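Teleoperation or hand guiding for a crowded tray?
Forum: Teaching by demonstration

ilska_bench
I am recording demonstrations for a simple task: small boxes of paper clips and a tray. I use a leader arm and look only at the wrist camera. I have 36 episodes now and my grasps are still clumsy. Would it be better to guide the arm by hand?

Gernell7
Yes, for me by hand. You feel the contact. With remote control I always squeeze too much.

tdaza
I don't agree. If you hold the arm, your own hands come into the side camera, and the policy learns from pictures it will never see again. Stay with remote control and go slower near the box.

Gernell7
The side camera can be moved. A bad grasp stays bad in the data.

hellstrom_k
Both work, but 36 is few. I needed 400 before my gripper stopped pushing the neighbour boxes. Also, do you start always from the same layout? Please show what the wrist camera gives you.

ilska_bench
No, I change it — the number of boxes in the tray and where the tools lie. Two views from the wrist camera:
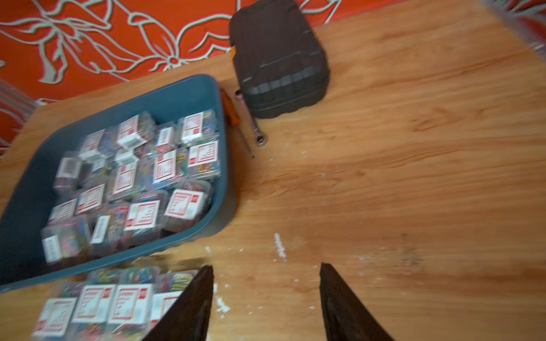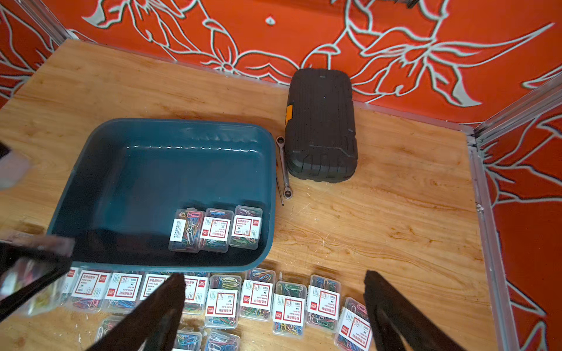
Wrist view, both fingers open. First one: crowded tray. Second one: three boxes in the tray.

tdaza
The first is much harder. I would record the second kind until your hand is calm, and only then fill the tray. Telma

Gernell7
I would do the opposite, but try it and tell us.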